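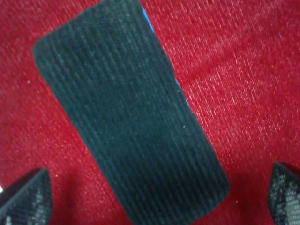 Guides > Hands-on robots > Teaching by remote control

How to teach your arm to pick up something soft

By Soledad Cáceres, January

We use cookies to remember your settings. Accept | Manage

So you've got the leader arm and the follower arm talking to each other and you want to teach it something. My advice is to start with a whiteboard eraser, or anything small with a soft face. It squishes a bit, so a clumsy grab won't send it flying across the room (ask me how I know!).

First, put a cloth down. I use a red one because a dark felt pad really pops against it, and the fuzzy weave keeps things from sliding when a finger bumps them. Smooth it out with your hand, but don't bother ironing. A few creases are fine, and I like having them in the recordings.

Open the Balis panel, pick the follower, and turn on the wrist view. Now drive for a minute without recording anything. Sit where you can't see the table and work only from the wrist picture, which feels awful at first. You want to learn what "lined up" looks like from there: fingers wide open, one on each side of the pad, with a decent gap on both sides. If one fingertip is nearly touching, back up and turn the wrist before you go any lower.

Okay, recording. Press start, wait for the beep, then:

1. Come in from above and stop when the pad sits between the fingers.
2. Turn the wrist until the fingers can close across the short side. I put the eraser down at a slant on purpose, so there's always some turning to do.
3. Go straight down, slowly. Dark felt soaks up the light and it's hard to judge height, so watch the cloth next to it.
4. Squeeze the leader handle gently and hold for 2 seconds.
5. Lift, carry it to the tray, let go, press stop.

Then move the eraser, give it a different angle, and go again. I did 40 of these in one evening with a big pot of tea, and roughly three of them were junk. Delete the junk ones! My friend Amancay Toledo kept every fumble from her first batch and her arm learned to fumble beautifully.

Try to keep your speed steady from one take to the next. I get faster as I get bored, so I stop after every ten and walk around the kitchen. If the room gets dim, switch on a lamp and leave it on for the rest of the batch.

When you're done, send the takes to Nallico for training and pick the small model. Mine ran overnight. For the first test run, keep a hand near the stop button and set the speed limit to its lowest notch. If the arm hovers over the pad and never commits, record a few more takes of just the last bit, going down and closing.

Next month I'll do the same thing with a folded sock.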